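Chapter 7
Waiting in Line: Shared Machines and the Cost of Time

Draft for class use, Radwa El Fassi and Jad Chidiac

What this chapter covers
Why people wait. What waiting costs, and who pays. Peak and off-peak. Why a low price can still be an expensive wash. Utilization, and why 100 percent is a bad target.

Before you start: reread the part of Chapter 6 on fixed costs. You'll need it. Bring a calculator too.

7.1 A Sunday-night problem, any night

Think of a building with a laundry room in the basement. Call the building Yammine Court. Rent is paid, the machines are bought, the pipes are in. Most of the cost is already spent before the first sock goes in. Economists call that a fixed cost and you met it last chapter.

Now it's seven in the evening. Everybody is home from work. Everybody wants the same hour. At ten in the morning the room has no one in it, and the machines cost the owner very nearly the same either way.

So is there a shortage? Depends when you ask. That's the first idea of the chapter and it's worth writing down: capacity has a time attached to it. A wash at ten in the morning and a wash at seven in the evening are two different goods, even though it's the same drum and the same soap.

Same with bus seats. Same with dentist chairs, bridges, tennis courts, phone networks, the good table by the window. You can't store an empty hour and sell it later. Once it's gone it's gone. 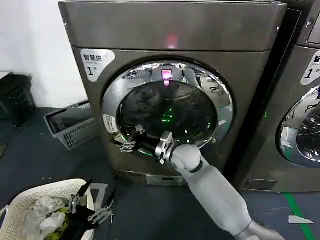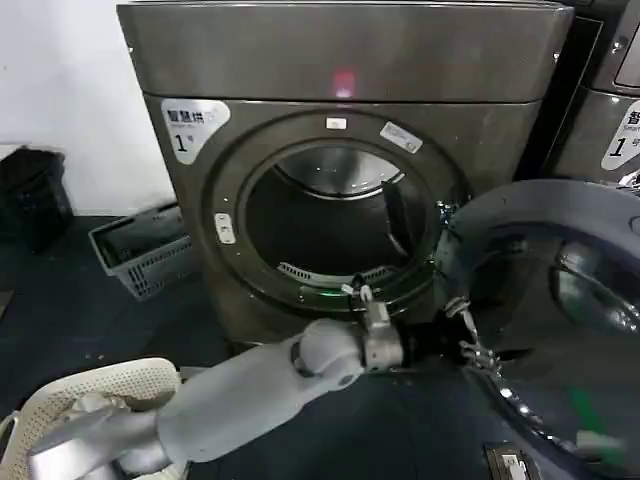
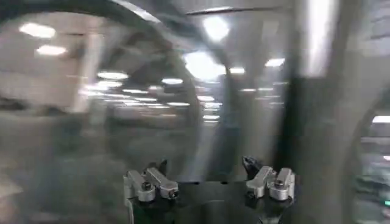 7.2 Two prices, one of them hidden

Every use of a shared machine has a money price and a time price. The money price is on the sign. The time price is whatever you gave up while you stood there.

Take two students. One has nothing on until nine. Waiting half an hour costs her close to zero, she reads. The other is losing half an hour of paid work. Same line, same machine, very different price. If the owner keeps the money price low, the line gets longer, and the time price goes up untill enough people give up and go home. Somebody always pays. The question is in which currency.

Key term: full price. Money price plus the value of the time used up. We use it all through the chapter so learn it now.

A line is a way of rationing, just like a price is. But there's one big difference. When you pay the owner, the owner has the money. When you pay by waiting, no one gets your half hour. It's just lost. Keep that in mind for 7.5.

7.3 The Trasto numbers

Trasto runs shared laundry rooms in the town of Sirham. In February it logged 646 loads across its rooms. Of those, 453 were started between five in the evening and ten at night. Do the division: a bit over 70 percent of the loads in five hours of the day.

Trasto's manager wanted to buy more machines. Sounds right if you only look at the evening. Look at the whole day and most of the machine-hours went unsold. A new machine would be busy for the same five hours and sit idle for the other nineteen.

Three things the firm could do instead:

Charge less in the morning. Moves the people who can move.
Charge more in the evening. Same effect, more complaints.
Take bookings. Doesn't change the price at all, but cuts the time spent standing there.

Trasto tried the first one. The next month had 536 loads, so fewer in total, but a larger share of them before noon. Did the policy work? Careful. You can't tell from two months. Total loads may have dropped for reasons that have nothing to do with price (school vacation, people leaving town, whatever). We come back to this in 7.6 with a better method.

7.4 Why full is too full

Beginners often want every machine running all the time. Looks efficient on paper. But arrivals are lumpy. Three people come at once, then none for twenty minutes. If there's no slack, the lump never clears and the line keeps growing.

Rule of thumb to remember: the closer you get to 100 percent busy, the faster waits go up. Not a straight line. It's a curve that bends hard near the end. Going from half busy to two-thirds busy, you'd hardly notice. Going from very busy to a little busier, you would notice a lot.

So idle time isn't always waste. Some of it is what people are paying for when they choose a place with no line. The Fotell case at the end of the chapter is about a repair shop that that learned this the slow way.

Try it
1. Name a shared thing you used this week. When is it crowded? When is it empty? What would get you to switch?
2. Using the February figures, find how many Trasto loads were started outside the evening hours. Show your work.
3. A friend says free machines would be fairer. Write down who gains and who loses, counting the full price. One paragraph is plenty.

Check question 2 with a partner before going on, the answer gets used in the first table of 7.5.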